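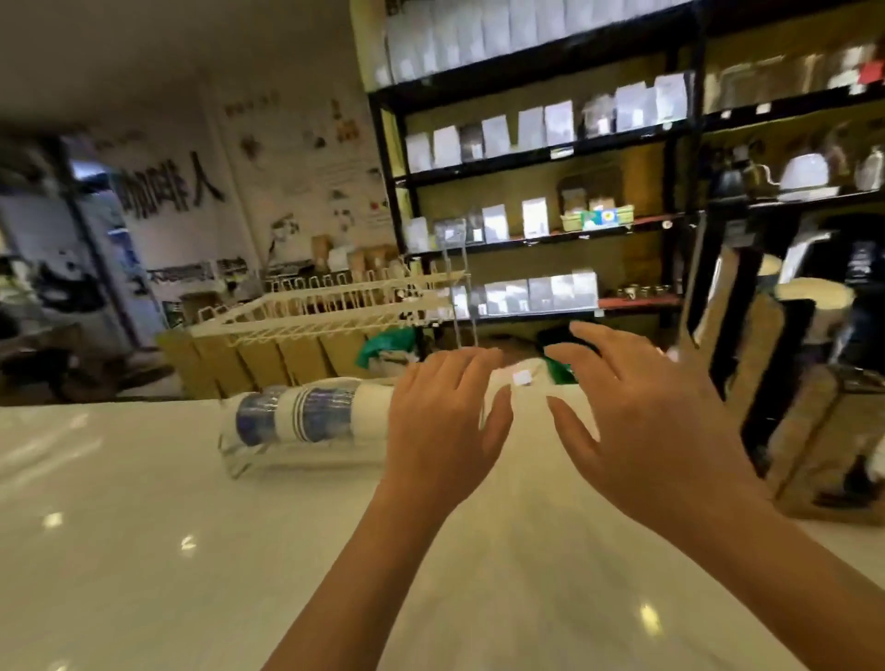
Does keeping a diary make people better writers? The evidence we have does not show that it does.

Figure 2. Coffee shop counter with paper cups, a rack of glasses and brown paper bags.

Print | E-mail this page
5 shares | 2 comments

4.2 Diaries and claims of improvement

The claim that regular diary keeping improves prose is repeated often in teaching guides, usually without a source. Where a source is given, it tends to be a survey in which diarists were asked whether they felt their writing had got better. Most said yes. We do not find this surprising, and we do not think it tells us much about the writing.

The Simerside sample was meant to do better. It holds early and late entries from 50 adults who had kept a diary for at least 5 years, typed up and stored in Zastero with the dates removed. Readers were given both entries and asked which came later. They chose correctly more often than chance would allow, but their notes suggest why: late entries mentioned jobs, rent and children. When 40 pairs were matched for topic, the advantage mostly went away.

There is also the matter of who stays in such a sample. People who gave up after a month, or threw the notebooks out, are missing from it. The Rurard collection has the same fault, and its authors pass over it in a footnote. A diary that survives was probably liked by its owner - or at least never caused enough embarrassment to be burnt.

Sentence length did rise slightly between early and late entries. We are unwilling to call this growth. Several late entries were typed from the start, and people who type may simply write more before stopping. The two effects cannot be pulled apart with the material we have, and coding the entries again would not help.

Section 4.3 turns to blogs, where the dates at least are harder to lose.

Contact Org | Copyright Org, all rights reserved | Back to top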